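The Carrot Shift

Ishbel Hepburn had been hired for 90 days to put a carrot on a plate.

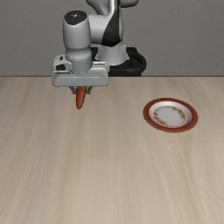
"That's the whole job?" her brother-in-law had asked at dinner, and she had said yes, pretty much, and then talked for forty minutes without touching her soup.

Because it was wonderful! You sat in the back office at Mostyn with a controller in your right hand, and on the monitor a white arm that had never existed anywhere did what your wrist told it. Every run went into the pile. When the pile reached 2000, Catherine Dow would feed it to the learner, and the learner would try the carrot by itself.

Archie Cowie had the desk opposite. He was faster than Ishbel and he knew it. He went down, pinched, up, across, let go, reset, all in one long swing like a man dealing cards, and he ate crackers with his free hand.

"You're dawdling again," he said.

"I'm looking at it."

"It's a carrot."

"It's a different place every time, though. Look, it's way over by the near side now." She brought the arm down over it, slowly, turned the wrist a little and closed the fingers. The carrot came up by its fat end and hung there with the point straight down. She loved that moment, the little lift. She carried it over to the red-rimmed plate and set it down on the flowers.

Reset. The carrot was somewhere else.

On the first batch the learner was terrible. They all crowded behind Catherine's chair to see, even Kenneth Drummond from accounts, who had no business being there and had brought his coat. The arm went down beautifully. It closed its fingers on nothing, a good inch to the left of the carrot, lifted the nothing with tremendous care, carried it across and released it over the plate.

"Well, it's polite," said Kenneth.

Catherine played it again. It missed to the right this time. She tried another 2 and got a nudge and a roll, and then she turned off the screen and went to find coffee. Ishbel stayed where she was. She turned the screen back on and watched the nudge.

"Archie," she said. "What do you do when you miss?"

"I don't miss."

"When you do."

He shrugged. "Throw it out and start over. We only keep the clean ones. It's in the instructions."

It was in the instructions. Damian Kurek had written them, back in January, before he moved over to the Brustivitz office, and they were good instructions, with a paragraph about posture. Keep the path smooth. Discard any run with a failed grasp. Ishbel had discarded plenty. She went back through her own notebook, where she wrote down things like "slippery one" and "came in too low, caught it second try," and she felt the hair lift on her arms.

She called Damian that night from the bus shelter.

"It's never seen anybody miss," she said. "We've been showing it a world where nobody ever misses, so when it does, it has no idea! It just carries on. It thinks the next thing that happens after closing your fingers is going to the plate, every time, because with us it always is."

There was a long hiss of traffic on his end.

"I wrote that line," he said.

"I know. The posture part's great."

"How many have you thrown away?"

"Me? I don't know. Lots. Are they really gone?"

"Nothing's gone," said Damian. "It all goes to the Torstead drive. Tell Catherine to look under rejects."

There were 3693 of them. Ishbel asked for the job of sorting, and got it, and it was the best week she had ever spent at a desk. Most were junk, an arm parked in midair while somebody answered the phone. But in between were the good ones, the fumbles. Here was one of her own, too high, a pause, down again, got it. Here was one where the carrot tipped over and rolled and the arm went after it like a heron. And here, run after run, so quick you could hardly tell, was somebody missing by a hair, backing off, shifting over and trying again without the smallest fuss. There were cracker crumbs in the timing, she was sure of it. A pause, a bite, a second go.

"You're brilliant at this," she told Archie.

"At what?"

"Missing."

He came around the desk to look. He watched four or five of them with his arms folded, and then he pulled up a chair.

On Feb 13, 2018 Catherine loaded the new batch and they all stood behind her again, Kenneth too. The arm went down. It closed on nothing, an inch to the left.

Ishbel had hold of Archie's sleeve. The fingers opened. The arm rose a little and hung over the table, and Catherine said, very quietly, "Go on," and it shifted right and started down again.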